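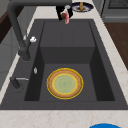

A single plate in a dark sink.

Keep the Old Kitchen Rules, and Drop One of Them

By Darcy Gosselin
February 2025

Shared houses run on small rules, and the worst one is the rule that every dish must be washed the minute a meal ends. I lived under it for two years on Flasberg Street. It was taped to the cupboard door, and it caused more arguments than the rent did.

The trouble is that people eat at different hours. Sheldon McKinnon, my roommate at the time, worked late and got home hungry. He would eat, leave his plate and go to bed. By morning there was a note on it. In October he started eating in his room to avoid the notes, and the plates piled up there instead, where the rest of us couldn't see them.

I think a daily deadline works better. Pick an hour, say 9 in the evening for most people and breakfast for anyone on a late shift, and have the sink clear by then. Before that, a plate can sit. Food left out is a different matter and should be put away at once, and so should knives.

The usual objection is that one plate invites another. Sometimes it does. With three people in a house, though, you generally know who left what, and you can ask. Asking takes less effort than writing a note and does less damage.

My current house has no list on the cupboard. We agreed on the hour when we moved in, and we have changed it once, when Rizvi Bakery moved my shift.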